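Reading time: 3 minutes
Last updated: 10/9/25

3.2 Drowsiness and the hours before driving

The second part of the survey asked drivers about their rest before a long trip. In the literature on road safety, tiredness is usually measured in a simulator or with sensors in the cabin, and the hours at home receive less attention. We wanted to know what drivers do in the evening before an early start, and whether they see a relation between this and their own mistakes on the road.

The questionnaire was sent in August to 3000 holders of a full licence, and 2527 of them returned it complete. Each person was asked to think of the last trip which began before six in the morning. They gave the time of going to bed, the time of waking, and what they ate and drank before leaving. They also said if they had felt their eyes closing at the wheel, and if they had stopped because of it. Answers on paper were entered twice by different persons, and the differences were checked by Mazurek.

We must mention one weakness of this method. A driver who slept badly may remember the trip as more difficult than it was, and a driver who had no trouble may forget it completely. Rutkowska, in her study of night bus crews, asked for a sleep diary to avoid this problem. We could not do the same with private drivers, so the times given in our survey should be read as estimates.
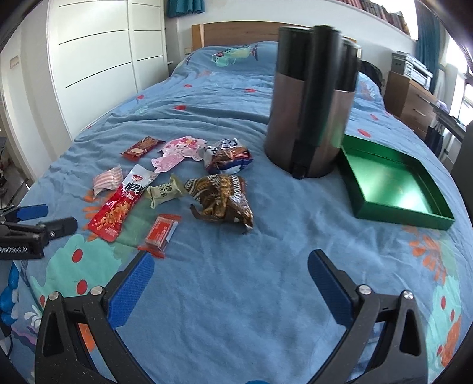
Figure 3. Bed with a rumpled light blue duvet and packaged snacks.

Most drivers went to bed at their usual time even when they had to rise much earlier. They often knew that the night would be short, but they did not change the evening. Packing, messages from work and children who did not want to sleep were the common explanations. Several persons wrote that they went to bed earlier but stayed awake, worrying that they would not hear the alarm.

Stopping for a rest was less common than we expected. Drivers who had felt their eyes closing mentioned opening the window, turning up the radio or talking to a passenger. Zorna found the same habits among van drivers and warned that they give a feeling of control which does not last. Our material does not permit us to measure this effect, but the written comments agree with it. One driver continued for over 2 hours in this state, as the next service area was on the other side of the road.

The role of the employer is treated in the following section, where we compare these answers with those of the drivers at Trundeck.

Contact: Bogdan Mazurek, corresponding author | Back to top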